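Workshop notebook, Mon 6 April

Glaze tests, second go. The Dagdag blue came out far better than I'd hoped – deep, even, no crawling at the foot. Next time I want a navy that lets white pattern stay crisp, leaves and seed pods and all.
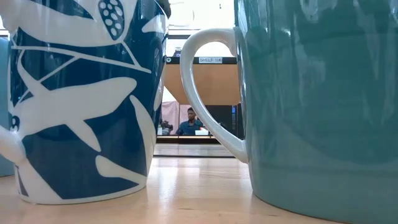
Thickness

Jummai Obi says I'm pouring too heavy, and she's right (annoyingly!). I weighed out 200 g of dry mix and sieved it twice, then gave each tile a 3 second dip. Runs on 2 of the 14, both in the Grunham white. Thin rims break to tan if you wipe them back a little, and I love that look.

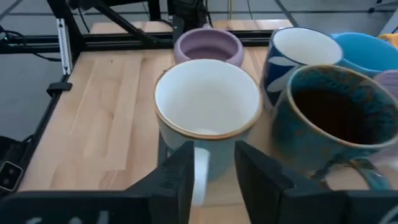

White mug with the tan-brown rim, lavender cup behind.

Still to sort: the lilac. It was lovely in October and it's been muddy ever since I switched to Bruveo stain, so I'll go back to the old jar and compare.
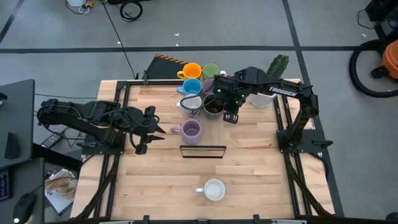
Next firing

Slow cool, lilac tiles on the top shelf. Order more cones.

Recent entries
Prandico clay, first throws
Handles that don't crack
Sieve cleaning

Back to top | Contact the workshop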